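4.2 Padlocks as shared household objects
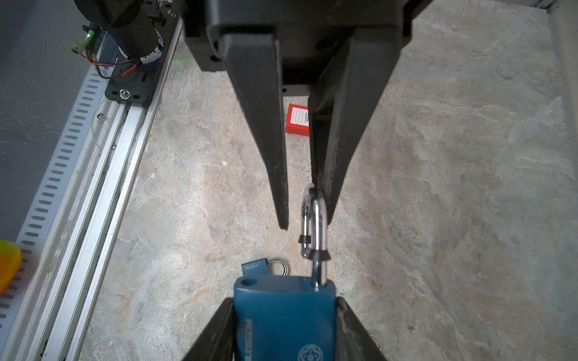 The padlock sits awkwardly in the literature on domestic objects. It is too cheap to be counted as furniture and too stubborn to be counted as a consumable, and most inventories file it under "hardware, misc.," where it keeps company with picture hooks. We began this part of the study with the same prejudice. By October we had given it a section of its own.

The material comes from the shared storage buildings at Gandby and Daltivham, both run by Jadoon, a firm that rents lockers to tenants in the apartments upstairs. Gandby has 700 lockers, of which 456 were rented when we did our survey. Tenants bring their own locks. The rental agreement devotes one sentence to the subject, and the sentence says that the lock should be "suitable." We asked several tenants what they took this to mean and received a range of answers, most of them to do with price.

Our main interest was what people do with a lock once it is off the door. A closed padlock has an obvious place to be. An open one has no place at all, and the tenants we followed put it on the floor, on top of a box, in a coat pocket, or through a belt loop, in which case it sometimes went home with them and the locker stayed open overnight. One man hung his on the next tenant's lock for convenience and then could not remember which of the two was his. Both were blue. He tried his key in each of them several times, with growing conviction that the fault lay with the key.

Color turned out to carry more of the burden than we had supposed. In interviews, tenants described their locks first by color, then by size, and only after some prompting by maker. Blue locks were bought because they would stand out. They had been bought for this reason by a great many people, as Figure 3 may help to suggest, and at Daltivham one row of lockers was so uniformly blue that tenants had gone back to reading the numbers on the doors. Red was treated differently. Several people told us they would not use a red lock, even a good one, on the grounds that it looked official and that somebody might obey it. A lock with a printed label had a similar effect, whatever the label said. Very few of those we spoke to had read one.

Figure 3. Padlocks of the coated type discussed in Section 4.2. One blue lock is held with its chrome shackle open on one side; a smaller blue one lies on the floor with its shackle forming a closed loop.

The second matter is the shackle. Manufacturers' leaflets speak of opening and closing as if these were two conditions with nothing between them. Our field notes have a good deal between them. A shackle can be up and lined up with its hole, up and swung to the side, or pushed down far enough to look shut from a standing position. The last of these we came to call the courtesy lock, after a remark by a tenant who explained that she left hers that way in the afternoons because she was coming straight back, and that anyone who tugged at it would surely feel bad. We recorded 5 courtesy locks on a single walk through Gandby. We did not tug at any of them, though one of us (Chaudhry) admits to having looked for a long time.

Closing is the step people find harder to describe. Asked to explain how they shut a padlock, most tenants said that they "just" did, and then, handed one, went through a fairly long routine: turn the body until the short leg faces the hole, steady it against the palm, press, listen, pull. The pull was nearly universal. It was often repeated, and in two cases repeated again from the far end of the corridor, the tenant having walked back to do it. We take the pull to be less a test of the lock than a way of ending the visit, and we return to it in Section 5.

Keys deserve a longer treatment than we can give them here. The office at Gandby keeps a drawer of those handed in, each with a paper tag, and the tags say things like "key" and "small key." The drawer at Daltivham is tidier and emptier, which the staff put down to better tenants and which we put down to its being labeled "Staples."

A reviewer of an earlier draft asked whether combination locks would not make most of this section unnecessary. They might. The comparison site at Gimomstead switched to them before our study began, and Metwally has spent some time there. His notes consist largely of numbers that other people had written on the doors in pencil.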